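Spent part of February going through old box scores for Afonso Salgado, and I want to put what I found in one place. Short thread.

He signed with the Grorcombe club at 18 as a shortstop. Good arm, quick feet, never hit. After two seasons they moved him to the outfield, and after that to the bullpen.

The bullpen worked. First year as a reliever he threw mostly fastballs and a slider he had picked up from Mulder, the pitching coach. By summer he was getting the eighth inning.

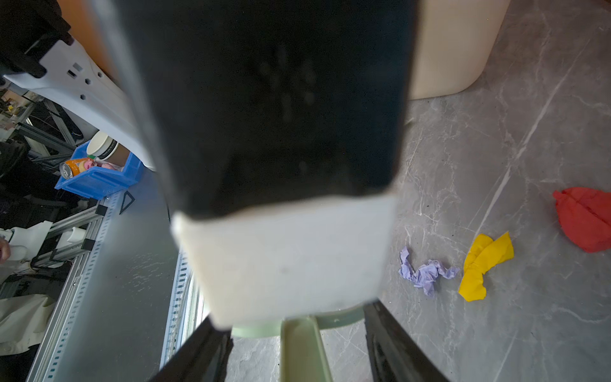 Black with a cream band along the bottom.

Attendance at his first save was 2,923. The Grorcombe paper printed it as 3,000, and that number has been copied into every write-up I can find. The box score has the real one.

He got traded to Pala the next spring for an infielder. Wore number 15 there. Pala used him as a starter 4 times and then gave up on that – he couldn't get through a lineup twice.
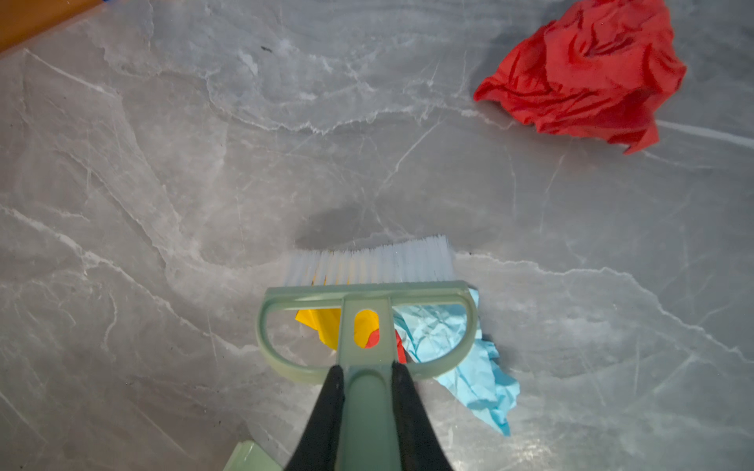 Green hand brush, white bristles.

Back in relief he was fine again. Not a star. He came in with runners on, got ground balls, and went home. The team finished third and missed the playoffs on the last day.

One correction to something I posted earlier. I said he was released by Pala. He wasn't. His contract ran out and he signed with Hareo on 18th April, after the season had started there.

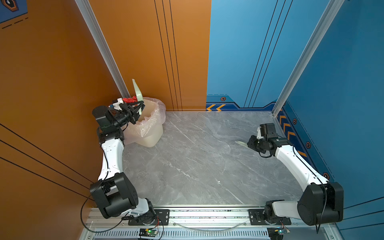

Hareo is the part I know least about. The club kept poor records and the local paper only ran line scores, so I can't tell you who he faced or how many he struck out. I've been sorting my copies into keep and toss, and a bin with a clear bag in it, like the one in the back corner by the orange wall, would take most of the toss pile. What I kept shows him pitching into late summer, then nothing.

If you have a Hareo scorecard with his name on it, send me a scan. Any condition.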